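Tuldale Extends Textile Collection to All Households
Last updated: 4:15 p.m. 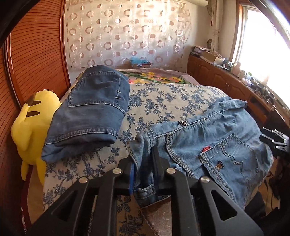
August | By Jessie Drummond, Office of Public Information

The Town of Tuldale will extend its curbside collection of used clothing and household textiles to every residential address within town limits, following a vote of the Town Council. The service has until now been offered only in the Skellent neighborhood, where it was introduced last year on a trial basis.

Under the measure approved by the Council, residents will be able to set out clothing, bed linens, towels, curtains and paired shoes once a month, on the same morning as their regular recycling pickup. No additional fee will appear on household utility bills. The cost of the service will be met from the existing solid waste budget and from the sale of sorted material.

The trial in Skellent covered 700 households. According to the report presented to the Council by Rodrigo Paredes, Director of Public Works, the neighborhood set out 46 tons of textiles over the length of the trial. Mr. Paredes told Council members that roughly 70 percent of the material was suitable for wear or household use after sorting. Most of the remainder was sold for wiping cloth and insulation fill.

"Textiles have been one of the harder items for the town to keep out of the landfill," Mr. Paredes said. "They are bulky, they are often mixed in with kitchen waste, and once that has happened they cannot be recovered. A separate bag on a separate truck solves most of the problem."

The Council approved the expansion by a wide margin. Council Member Finlay Pringle voted against it and asked that his reasons be entered in the record. Mr. Pringle stated that he supported the aims of the program but believed the town should have invited bids from a second hauler before extending the present contract. He also asked whether streets on the north side, several of which are narrow and have no turnaround, could be served by the trucks now in use. Mr. Paredes replied that a smaller vehicle would be assigned to those streets.

Collection will continue to be carried out by Virk, the contractor that served Skellent during the trial. The contract has been extended for 2 years and may be renewed once by agreement of both parties. Sorting will take place at the former feed warehouse on Ulta Road, which the town has leased to the contractor. Deliveries to the warehouse will be limited to daytime hours under the terms of the lease.

Several residents of Ulta Road spoke during the public comment period. Américo Paiva, whose property adjoins the warehouse, asked for assurance that bags would not be stored outdoors and that the loading door on the east side would remain closed when not in use. Both requests were added to the conditions of the lease before the vote. Mr. Paiva also raised the matter of drainage at the foot of the driveway, which was referred to the Engineering Division for a separate review.

Residents will receive a supply of marked bags by mail before the first collection. Further bags will be available at the front desk of Town Hall and at the public library. Items should be clean and dry. Clothing with worn knees, missing buttons or broken zippers is accepted. Carpets, pillows, mattresses and any article stained with paint, oil or solvents are not accepted and should be taken to the transfer station.

Owners of apartment buildings will be contacted separately. Buildings with a shared recycling area will be provided with a locked bin in place of individual bags, and the pickup schedule will be set with the property manager. Nevzat Ağca, who oversees recycling services for the town, said that managers wishing to have a bin in place at the start of the service should reply to the notice promptly, as bins will be installed in the order in which requests are received.

The donation boxes at the fire station and in the library parking lot will remain in place. They are operated by charitable groups under separate permits and are not affected by the Council's action. Residents who prefer to give directly to those groups are encouraged to continue doing so.

A map of collection routes will be posted at Town Hall when it has been completed. The full report on the Skellent trial may be read at the Town Clerk's office during regular business hours, and printed copies may be requested at the counter for the usual copying charge.

Contact: Office of Public Information, Tuldale Town Hall | © Town of Tuldale. All rights reserved. | Back to top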